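Apr 27, 2019
Clundwood notebook, glue and finish bench

Continuation of the March entry on hide glue open time. Second batch made up from the Kukumside granules, same ratio by weight as before, soaked overnight, warmed in the water jacket. Asanka Miah did the weighing.

Strips cut from the same beech board, planed the same morning. Lap joints, grain parallel, hand pressure then two clamps per joint. Left in clamps overnight.

Open time, seconds, from brushing out to first skin:
room as found: 163
window open, draught across bench: 119
strips warmed on the radiator first: 206

The draught figure is worse than I expected. The skin forms at the edges first and the middle still looks fine, so it is easy to close the joint too late. Two of the draught joints parted along the glue line when levered with a chisel. Fracture surface shiny, no fibre pulled. The warmed strips tore out wood on every joint.

Added a pinch of urea to the remainder of the pot. Gel point clearly lower, but the glue stayed rubbery at the squeeze-out next morning and clogged the scraper. Not taking that further until the dose is weighed properly. Asanka thinks we overshot.

Pot held 30 minutes above the mark on the dial while I was on the phone to Abeysekara about the veneer order. Smell noticeably stronger afterwards. Threw that lot away and scrubbed the jar. Do not reuse the old brush, the ferrule is rusting and stains the beech.

To do:
repeat draught series with the door shut and window on the latch
weigh urea dose, start at half
ask Garden whether their granules are the same grade as last year's
move thermometer off the side of the jacket and into the glue

Veneer trial waits on the above.

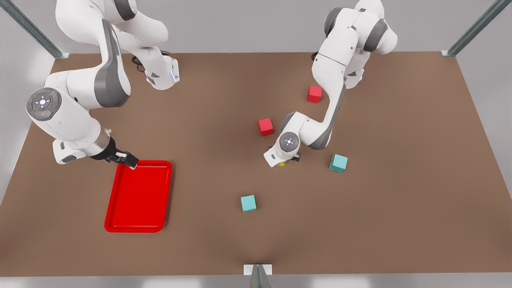 Brown tabletop with two white arms over it, pale grey walls behind. Rendered.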